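**Groda handover trials – FAQ**

Short answers, will tidy later. Ask Ruby-Lee if somethings missing.

**What are you testing?**
Passing an object from one hand to the other. Method is Onu – it plans both hands together, so the receiving hand starts shaping its grasp early.

**How many demos did it learn from?**
172, all teleoperated. Hicham Erraji did most of them. We dropped the ones with long pauses.

**Why a pen?**
Thin, rolls easily, not much room for two sets of fingers. Boxes were too easy.
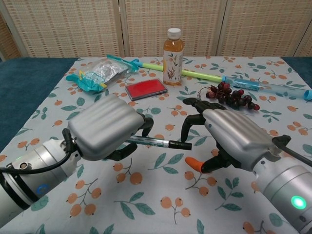

*Pen handover, left hand to right, other objects left on the table.*

**Do you clear the table first?**
No. Clutter stays in, and the patterned cloth too. Plain tables gave us nice numbers that didnt hold up elsewhere.

**Main result?**
Drops per session went from four to two against the old one-hand-at-a-time planner. Same objects, same operators.

**What still goes wrong?**
Mostly the release. Left hand lets go late, right hand tugs, pen twists. Three fixes tried so far, the slower wrist helped most.

**Does it use touch sensing?**
Not yet – vision and joint positions only. Touch is planned for May.

**Can I have the data?**
Email Ruby-Lee Partington. Handover clips are ready, the Drosance set isn't labelled yet.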